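El último tren a Vendero

¡Qué noche, madre mía, qué noche! El tren de Vendero salía a las 8 y yo llegué al andén con la maleta abierta, un zapato desatado y el corazón dando saltos como un cachorro. Era miércoles y llovía sobre las vías con unas ganas tremendas. Me habían prometido que desde el asiento 15 se veía el mar entero, y allí me senté, con la nariz pegada al cristal.

Al principio solo hubo huertos, tapias, un perro corriendo detrás de nosotros. Después vino el túnel de Bunidon - larguísimo, negro como el café de mi abuela - y al salir, ¡el mar! Enorme, revuelto, con la luna partida en mil trozos. Grité. La señora de enfrente gritó también, y acabamos las dos riendo y compartiendo una tortilla envuelta en papel de periódico.

Me contó que había vivido toda su vida a 500 pasos de aquella playa y que seguía haciendo el viaje cada enero, solo por la salida del túnel. Se sabía los nombres de las rocas: la Puma, que de lejos parece agazapada, y las dos pequeñas que la siguen. Yo los repetía en voz baja para no perderlos.

- ¿Y usted a qué viene? - me preguntó.

- A cantar - dije, y era la primera vez que lo decía en alto. 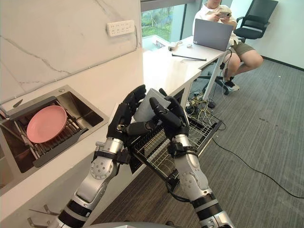
La señora dio una palmada que despertó a medio vagón. ¡Pues cante! Y canté, claro que canté, una habanera que mi padre silbaba al afeitarse, desafinando en los agudos y feliz como unas castañuelas. El revisor se quedó en el pasillo con la gorra en la mano. En la segunda estrofa se sumó un muchacho desde el fondo, con una voz de bajo preciosa, y las ventanas temblaban con cada curva.

Cuando el tren frenó en Vendero todavía nos faltaba el estribillo. Lo terminamos en el andén, bajo la lluvia, con las maletas en el suelo.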